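4. Aufbau des Systems und Arbeit am Boden

4.1 Mechanik und Montage

Der Roboter Grumley wurde ohne institutionelle Werkstatt gebaut. Die mechanischen Teile haben wir in der offenen Werkstatt Drukby vorbereitet, die Endmontage und alle Versuche erfolgten in einer normalen Wohnung. Diese Aufteilung hat die Konstruktion stärker beeinflusst, als wir am Anfang erwartet hatten. Jede Baugruppe musste durch eine gewöhnliche Wohnungstür passen und von einer Person getragen werden können. Der Oberkörper wird deshalb in zwei Teilen transportiert, nämlich das Trägerprofil mit den Schultergelenken und die Kopfeinheit mit der Kamera, und erst am Versuchsort verschraubt.

Beide Arme sind in ihrer Kinematik gleich, aber spiegelbildlich montiert. Die Verkabelung verläuft zum Teil außen an den Armen. Eine vollständig innere Führung haben wir in einer früheren Version probiert, sie hatte jedoch zur Folge, dass bei jedem Austausch eines Gelenkmotors der gesamte Unterarm geöffnet werden musste. Bei der jetzigen Version bleibt das Kabel zugänglich, dafür ist die Schleife am Handgelenk ein Teil, der im Planungsmodell berücksichtigt werden muss. Wir modellieren sie als Zylinder mit festem Radius. Das ist eine grobe Näherung, und bei stark gedrehtem Handgelenk ist sie zu klein.

Die Schulterhöhe ist so gewählt, dass die Greifer den Boden vor dem Roboter erreichen, ohne dass der Ellbogen vollständig gestreckt wird. In der Literatur zu zweiarmigen Systemen wird meistens auf einem Tisch gearbeitet. Für Tätigkeiten im Haushalt und bei Heimwerkerprojekten ist dies nach unserer Ansicht eine Einschränkung, denn große Stücke aus Stoff oder Folie werden in kleinen Wohnungen in der Regel auf dem Boden ausgebreitet. Für einen Tisch dieser Größe ist kein Platz vorhanden.

4.2 Kameras

Das System verwendet eine Kamera am Kopf und je eine kleine Kamera an den Greifern. Die Kopfkamera liefert die Übersicht, aus der die Steuerung die Lage der Materialien und der Arme bestimmt. Die Kameras an den Greifern haben einen kurzen Arbeitsabstand und zeigen den Bereich, in welchem der Kontakt stattfindet. Eine Tiefenkamera wurde nicht eingesetzt. Bei glänzenden Oberflächen waren die gemessenen Tiefenwerte in unseren Vorversuchen lückenhaft, und gerade solche Oberflächen sind Gegenstand dieser Arbeit.

Die Kalibrierung zwischen Kopfkamera und Armen erfolgt mit einer gedruckten Tafel, die der Roboter selbst vor die Kamera hält. Der verbleibende Fehler am Greifer beträgt 2 mm, gemessen in der Mitte des Arbeitsbereiches. Am Rand ist er größer. Wir haben die Kalibrierung nach jedem Transport wiederholt, obwohl die Verschraubung des Oberkörpers mit Passstiften gesichert ist. Der Grund dafür liegt im Halter der Kopfkamera: Dieser ist ein Druckteil und gibt bei seitlicher Belastung etwas nach.

4.3 Steuerung

Die Steuerungssoftware Drilby läuft auf einem einzelnen Rechner neben dem Roboter. Sie besteht aus einem schnellen Teil, welcher die Gelenke regelt, und einem langsamen Teil, welcher die Kamerabilder auswertet und neue Zielpositionen vorgibt. Die beiden Teile kommunizieren über einen gemeinsamen Speicherbereich. Falls der langsame Teil keine neuen Werte liefert, halten beide Arme ihre letzte Position. Nach 10 Sekunden ohne neuen Wert werden die Antriebe in einen nachgiebigen Modus geschaltet, sodass man die Arme von Hand wegschieben kann.

Dieser nachgiebige Modus wird auch für das Anlernen neuer Bewegungen verwendet. Eine Person führt die Arme, während die Gelenkwinkel und die Bilder aller Kameras aufgezeichnet werden. Für die Aufgaben am Boden war dies anfangs schwierig, da die führende Person knien muss und dabei leicht selbst auf dem Material steht oder es verschiebt. Wir sind deshalb zu einer Fernführung übergegangen, bei welcher die Person seitlich sitzt und zwei kleine Eingabearme bewegt. Die Qualität der Aufzeichnungen ist dadurch gleichmäßiger geworden, allerdings fehlt der Person die direkte Empfindung der Kontaktkraft. Sie drückt im Mittel stärker auf den Boden, als es notwendig ist.

Zur Begrenzung dieser Kraft wird der Strom der Schultermotoren überwacht. Ein eigener Kraftsensor am Handgelenk wäre genauer, er würde aber das Gewicht am Ende des Armes erhöhen und war in unserem Budget nicht vorgesehen. Auf hartem Untergrund, zum Beispiel auf Fliesen, steigt der Strom bei Kontakt deutlich an und die Schwelle lässt sich leicht festlegen. Liegen mehrere Lagen Material übereinander, dann ist der Anstieg flacher und die Erkennung erfolgt verspätet.

4.4 Arbeit mit flachem und gerafftem Material

Insgesamt wurden 200 Bewegungsfolgen aufgezeichnet. Jede Folge beginnt mit einer Anordnung, die von Hand gelegt und absichtlich nicht genau wiederholt wurde. Wir unterscheiden zwischen flachem Material, bei dem die Ränder und Nähte in der Übersicht erkennbar sind, und gerafftem Material, bei dem mehrere Lagen übereinander liegen. Bei flachem Material genügt meistens die Kopfkamera, um einen sinnvollen Angriffspunkt zu wählen. Bei gerafftem Material ist dies nicht der Fall, da die Lichtreflexe auf den Falten vom Auswerteprogramm teilweise als Kanten gedeutet werden. Abb. 3 gibt beide Blickwinkel aus derselben Arbeitssitzung wieder.

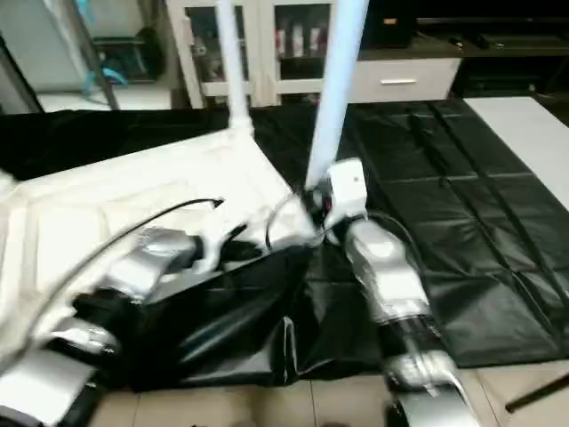
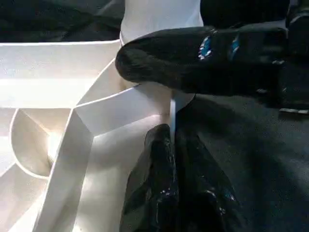

Stand dieser Seite: September

Abb. 3: Arbeit am Boden mit Grumley. Erstes Bild: Blick der Kopfkamera auf beide Arme, das weiße Tuch und die schwarze glänzende Bahn; zwischen den Armen ist die Bahn zusammengerafft. Zweites Bild: Blick einer Greiferkamera auf einen schwarzen Greiferfinger über einem weißen Kunststoffteil mit offenen Fächern.

Im ersten Bild ist die Schwierigkeit der Segmentierung gut zu erkennen. Auf der rechten Seite der schwarzen Bahn bilden die Nahtlinien ein Raster, an dem sich die Lage des Materials ablesen lässt. In dem gerafften Bereich zwischen den Armen gibt es keine solche Ordnung, dort sieht man vor allem glänzende Falten. Unser Verfahren wertet daher zuerst das Raster aus und setzt die Linien in Richtung der Falten fort, bis die Unsicherheit einen Grenzwert überschreitet. Innerhalb des verbleibenden Gebietes wird keine Kante mehr angenommen, und die Entscheidung wird der Greiferkamera überlassen.

Die beiden Arme verdecken außerdem einen Teil der Arbeitsfläche. Für die Planung ist das unangenehmer als für einen menschlichen Betrachter, welcher sich den verdeckten Verlauf des Tuches ohne Mühe vorstellt. Wir speichern deshalb die letzte freie Ansicht jedes Bildbereiches und markieren sie mit ihrem Alter. Eine Ansicht, die vor einer Bewegung des Materials aufgenommen wurde, wird verworfen. Die Schwelle dafür wurde von Hand eingestellt, und es ist nicht sicher, dass sie sich auf andere Räume übertragen lässt.

Aus der Nähe stellt sich ein anderes Problem. Im zweiten Bild nimmt der weiße Kunststoff einen großen Teil der Ansicht ein, und seine schräge Fläche ist stellenweise fast überbelichtet. Gleichzeitig liegt rechts daneben dunkles, teilweise glänzendes Material. Mit einer automatischen Belichtung, die über das ganze Bild mittelt, gehen entweder die Trennwände der Fächer oder die Falten des schwarzen Materials verloren. Wir verwenden deshalb eine Messung, die nur ein Fenster vor der Fingerspitze berücksichtigt. Die Position dieses Fensters ist aus der Geometrie des Greifers bekannt und ändert sich nur mit dem Öffnungswinkel.

Dünne Wände aus weißem Kunststoff stellen auch für die Kollisionsprüfung eine Schwierigkeit dar. Steht eine Wand vor einer zweiten weißen Fläche, so ist der Unterschied in der Helligkeit gering, und die Wand kann im Modell fehlen. Die matte schwarze Oberfläche des Fingers hat sich dagegen als günstig erwiesen: Vor hellem Kunststoff ist seine Kontur zuverlässig zu finden. Vor dunklem Stoff gilt dies nicht, hier stützen wir uns auf die Gelenkwinkel.

4.5 Einschränkungen

Die Versuche wurden in einem einzigen Raum durchgeführt, dessen Möbel nicht entfernt wurden. Schränke am Rand der Arbeitsfläche sind im Planungsmodell als einfache Quader enthalten. Glastüren behandeln wir wie geschlossene Wände. Kleine Gegenstände, die auf den Fliesen liegen, sind im Modell nicht enthalten und müssen von der bedienenden Person beachtet werden.

Ebenfalls ungelöst ist die Frage, wie der Roboter zwischen einer Falte und einer tatsächlichen Materialkante unterscheiden soll, wenn beide unter dem Greifer liegen und keine der Kameras freie Sicht hat. In solchen Fällen hebt Drilby den Arm an und fordert eine neue Ansicht an. Das kostet Zeit und verändert manchmal die Lage des Materials, sodass die vorherige Schätzung nicht mehr verwendet werden kann. Ein Tastsensor in der Fingerspitze ist für die nächste Version von Grumley vorgesehen; der Einbauraum dafür ist in der Konstruktion des Fingers bereits freigehalten.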